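February
By Tove Bisgaard

Refugio Espinoza makes small shelves and racks in a workshop in Kestumbridge. She started with spice shelves for her sister's kitchen and has been selling them for three years. I met her at 2 p.m., when she had just finished sanding and was sweeping up.

"People ask for something that fits next to the toaster," she said. "They send me a measurement and it's usually wrong. Then I call them and they measure again."

Her racks have solid wooden ends, with the rails fitted between them. She cuts the ends first and leaves the edges until the whole thing has been put together dry. Sanding them earlier, she said, means sanding them twice.

I asked about rounded corners. She makes them on nearly everything now.

"A square corner gets knocked. You put it on a counter, you reach past it for a cup, and you catch your sleeve. I had one come back with the corner split right down."

On work surfaces she is less particular. Her own bench is stained from one end to the other and she has no plans to replace it.
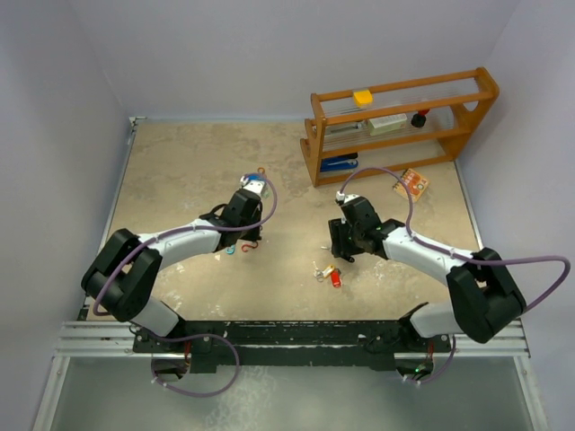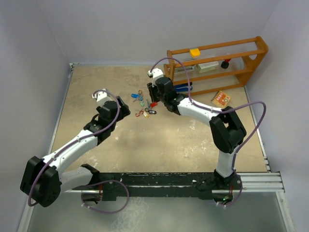 "I wipe it down, and that's all it gets," she said. "If glue gets on it I scrape it off before it sets. The marks stay."

She takes up to 20 orders before she closes the list, and she keeps the list in a school notebook. Baltazar Bermúdez, who cuts her boards, gets a copy of each page.

Her next job is a plate rack for a customer in Villalobos. The wood is already cut. She is still waiting for the second measurement.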